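Bathroom update, for everyone who has been following the great towel saga. The new bar is up! I went with dark gray in the end, and I keep wandering in to look at it.
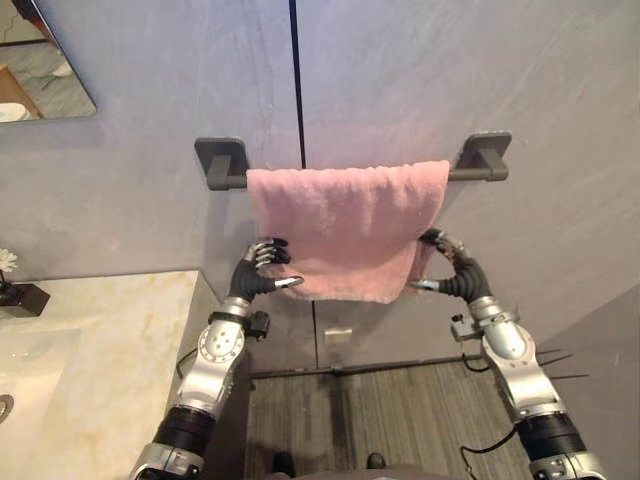 It took me 14 tries with the level, and I'm still a little proud.
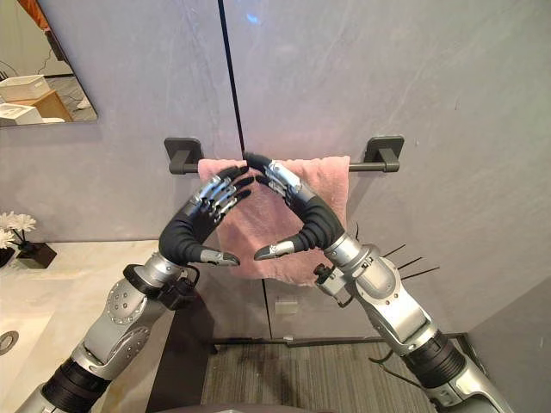 Next up is the shelf from Tamholm, which is still in its box in the hall (sorry, shins). I want to keep all the colors soft in there, and that dusty pink against the pale wall makes me so happy that I may hunt down a bath mat to go with it. Send me links, please!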